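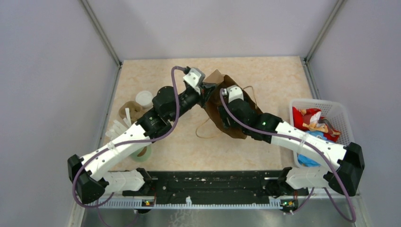 Print this page | E-mail this page

Paper bag falls over when I pack it

Posted March 5, 2023 by girbridge_kitchen

Hello everybody. I have a small problem with brown paper bags, the kind with twisted paper handles. I prepare lunch orders for a little office in Girbridge, and now there are 13 bags each time. When I put the first thing inside, the bag leans to one side and the opening closes again. Then I need one hand for holding it and only one hand for packing. The handles also fall in the way.

Into each bag I put one box of food, a cup with a lid, napkins and white plastic cutlery. What is the correct order for this? And is there some way to make the bag stand by itself on a smooth table? I bought a carton of 100 in November, so I would not like to change to another bag now.

burkell_baker

I packed bags in a bakery for many years, so I can tell you how we made it. First open the bag completely and put your fist inside, down to the bottom. Press on all four corners until the bottom is really flat. Most bags fall because the bottom has still the fold in the middle.

After this, fold the upper rim to the outside, two fingers wide. The rim becomes stiff and the opening stays open. If your handles are glued on the inside, make the fold only on the short sides and let the handles hang out over the edge.

The order we used was this: box first, flat on the bottom, then the cup in the corner beside it, then napkins pushed between the two so that the cup cannot move. Cutlery comes last – it is light, and the customer wants to find it quickly. Tie each set with a piece of twine or put it in a napkin, otherwise the forks go everywhere in the bag.

A box with soup weighs more than one thinks. I once weighed a full order and it was 1200 grams. The bag can carry this, but lift it with a hand under the bottom until it is out of the door.

Ogilvie354

just use boxes, bags are always a trouble

albridge_lunches

I agree with the first reply about the corners. I can add one thing: put a damp cloth under the bag when the table is very smooth, and it will not slide away from you. Only a little damp, or the paper becomes soft. I also open all the bags before I start to pack, and stand them against the wall in one row.

Related items
Keeping lids closed on paper cups
How to store paper bags in a humid kitchen
Folding napkins around cutlery
Which tape holds on brown paper?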